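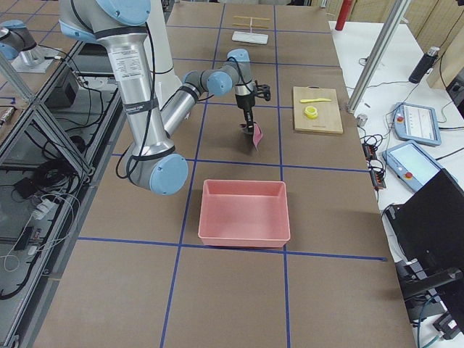 Seed swap is on again for June, in the long room at Clandatholm, doors 10 a.m., same as last year except hopefully less of a scrum round the beans. We had 81 people through and one table for all the legumes, which was dumb, my fault. So this time beans and peas get split up, climbing beans on one side of the room, everything else by the window. Squares on the tables too. Brown surface with blue tape run across it both ways, nice big squares like that, one crop to a square. Envelopes drift otherwise. By noon last year there was kale in with the poppies and someone went home with what they thought was dill.

Envelopes: please please label BEFORE you come. Variety, year saved, where grown. If you don't know the variety put "unknown red lettuce" or whatever, that's fine. Don't guess. Last year there were three different tomatoes all going by the same name and I grew two of them and neither was right.

Squash. I know this comes up every year. If it was open pollinated in a garden with other squash near it, write that on the envelope. People will still take it, some folks like a surprise. But they should know.

Anything older than six years goes in the bin for try-your-luck seed, not on the tables. Parsnip and onion I'd say two years and no more, toss the rest. Had terible germination from the old onion packets, 27 sown and not one came up.
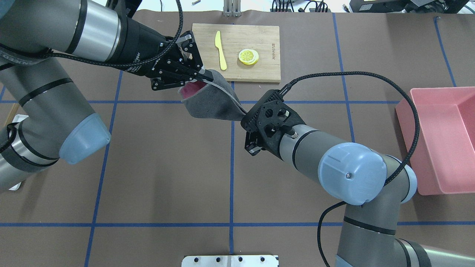

Tresa wrote on Tuesday:

> Can we bring plants as well as seed? A few of us have
> more tomato starts than we can use, plus some leeks in
> trays. Also last year we drove over with four boxes of
> saved seed and got there at 11, and the good corn was
> gone. Any chance of holding some back for the people
> coming from further off? Not asking for special
> treatment but it's a long drive.
>
> And is potato OK or not? We heard both.

Plants yes, outside only, under the overhang. No trays in the room, the floor was a mess and we had to mop. Stand them on cardboard if you can. Water them before you leave home, the outside tap is off until they fix it.

Holding back, fair point. Half the corn goes out at 10 and the other half at 11.30. Same for the Irkham flat bean if we get enough of it, that one went in minutes. Tresa, if you send me a list of what's in your boxes I'll make sure theres a space for it.

Potato NO. Not tubers, not from anybody. There was blight in the Chauvin plots and I don't want to be the one who passed it around. True potato seed is OK if you've got it, seems like few people do. Garlic I'm on the fence about. Bring it if it's clean, leave it if there's any doubt at all.
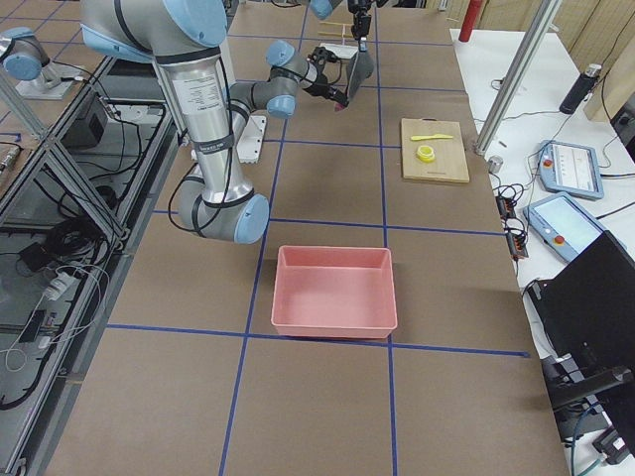 Tape grid on brown paper, bin in the middle

Other stuff, quick:

- need small envelopes, I have 38 left and that won't go far. Coin size is best. Folded paper OK if you tape the corners, carrot seed gets out of anything
- pens. not gel, they smear
- a scoop or old teaspoon for each jar, so hands stay out of the lettuce
- soup at noon again, bring a bowl
- parking on the grass only if it's been dry, otherwise the lane

Also still looking for anyone who saved the white runner bean from Irkham. Mine got eaten by mice over the winter, whole jar, lid wasn't on right. Would trade for good leek seed or pretty much anything else I've got.

Reply to the list not just to me pls, my inbox is a disaster.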